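How Do You Pick a Hand for a Robot?

You already own two of the best grippers in the world. They are on the ends of your arms, and you probably used them today to eat toast.

Robots have to make do with whatever somebody bolts on. The part at the end of a robot arm that does the holding is called a gripper, and there are lots of kinds: pinchers, suction cups, squashy rubber ones that look like a sad octopus. Choosing between them is a real job. Grown-ups get paid for it. A good deal of that job is picking up very small things and putting them down again.

At the Lerkeda workshop, the test is called Lid and Lump. You need one round green lid and one small white object. The robot has to put the small object on the lid, or take it off, without shoving the lid across the table. A toddler would be bored of this in seconds. A robot can get it wrong in more ways than you would believe.
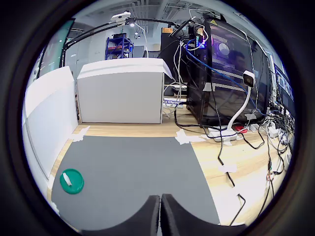 The view from just behind two gripper fingers, with the green lid off to the left.

Why tape down the mat? Imagine playing darts while your little brother moves the board. If the mat slides, the robot reaches for the place where the lid used to be and grabs a nice handful of air. Tape is cheap and does not need updating, so engineers are very fond of it.

Cameras matter too. A camera near the gripper gets a close look at the job, but the fingers can block the view. (Try threading a needle with your thumb in front of your eye.) A camera on a stand sees more of the table, but small things look even smaller. Many teams try both and then argue about it over lunch.

Now for the fingers. Wide fingers are easy to aim, a bit like oven mitts. Thin fingers can get at small things without bumping the neighbors, but they have to be lined up very carefully.
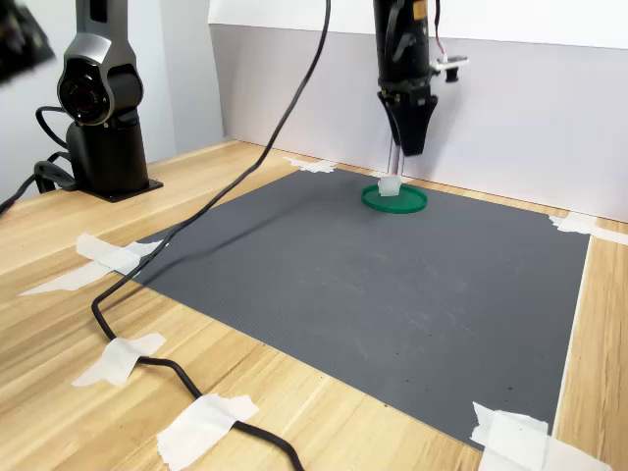
To make a test fair, you change one thing at a time. Say you want to compare two grippers, which we'll call Divitz and Miah. Each one gets 25 tries with the same lid and the same lump. If Divitz uses a new camera and Miah uses an old one, you haven't learned which gripper is better. You have learned that you need to start again.

You also write down every miss. Drops count. So does knocking the lid, and so does the embarrassing one where the gripper closes beautifully on nothing at all.

Try it at home

Find a jar lid and a dried bean. Put the lid on the table and move the bean onto it with kitchen tongs, four times. Then do it four times with tweezers. Keep a score for each. Now close one eye and do the whole thing again. Losing an eye's worth of view makes it harder to judge how far away the bean is, and your score may get around as bad as a robot's on a Monday.

Please pick up the beans afterward. The robot won't be doing it.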